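Pince manuelle Gukalier - questions fréquentes sur le réglage et l'entretien

Mise à jour : 23 juin 2022

À quelle fréquence contrôler l'écartement des doigts ?
Toutes les 3000 fermetures, et après chaque remplacement d'un doigt. Relever la valeur pince ouverte, puis la reporter dans le carnet.

Comment vérifier le parallélisme ?
Poser la pince sur un plan clair et dégagé, doigts ouverts. Les faces internes doivent se regarder sans vrillage visible. Pour l'essai de prise, employer une pièce plate et rigide, tenue verticalement par un second opérateur.
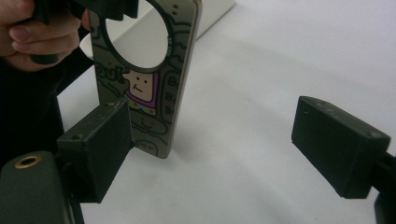
Fermer lentement. Si un doigt touche avant l'autre, desserrer la bride du côté en avance, recentrer, resserrer et refaire dix fermetures.

Un insert fileté tourne dans le plastique. Que faire ?
Ne pas le recoller. Retirer la vis, extraire l'insert à chaud et en poser un neuf - référence 347 au catalogue Plerdale.

Les doigts portent des éraflures. Faut-il les changer ?
Non, tant que la face de contact reste plane.

À qui envoyer une pince hors tolérance ?
À l'atelier de Lillodthorpe, à l'attention d'Oliwia Głowacki. Joindre le carnet.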